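Old phones and cases – keep, sell or recycle?
Phones and Gadgets > General chat

viola_m
Monday, August 26, 2019
I've been going through the drawer of old phones and want to pair them up with their cases before deciding what goes. The cases don't all belong to anything I've still got, as far as I can tell. Is it worth matching them, or do you just sell the phones bare and bin the rest? I've spread them out on the floral mat so I can see what I'm dealing with.
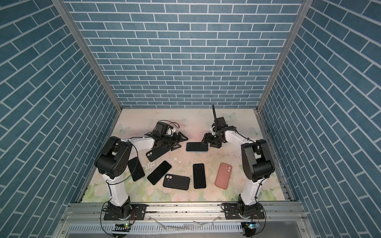 Four phones, three cases.

None of them has been charged since November. One was bought as a spare and hardly used. The Fekholm case cost more than I'd get for the phone now.

geraghty_l
Sell them bare. I've sold 3 phones with cases and 2 without and the price was the same. Buyers want their own case. It also adds to the postage.

DerekInskip
Disagree with Liam. A case that fits is worth including even if you get nothing extra for it, as it protects the phone in the post. Check the fit before you list it though. Push the bottom corners in first, then the top. If you have to force a corner it's the wrong case, and a hard one will mark the edge of the phone.
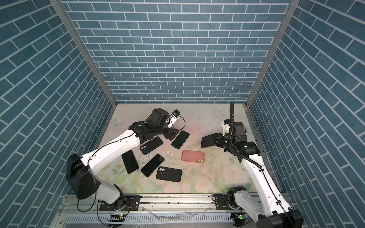 After that, see that the buttons and the charging hole line up. I had a Dullamier case that went on perfectly well and covered half the speaker. It went in the bin.

geraghty_l
Fair enough on the post, but bubble wrap does the same job.

femi_bako
Before any of this, sign out of your accounts and wipe them. Charge each one to at least half first so it doesn't die partway through. Then look at the glass with the screen off, by a window or under a lamp. Tilt it slowly. Anything on the surface shows up much better on black than it does with the screen lit.

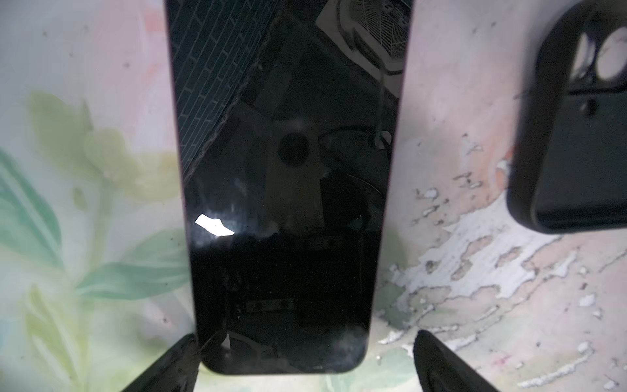

Wipe it with a dry cloth and look again. If a line is still there, run a fingernail across it. If the nail catches, put it in the listing, or you'll get it sent back.

viola_m
Thanks all. Does a line in the corner knock much off? Biketti quoted me for a new screen and it was more than I want to spend.

yutong.lu
Don't replace the screen on an old phone, you won't get it back. Say "marks to glass, see photos" and price it a bit lower. I'd give the odd cases to a charity shop, ours takes them.

DerekInskip
Ours doesn't. Ring first.

viola_m
Will do. I'll wipe them tonight and try the cases again at the weekend.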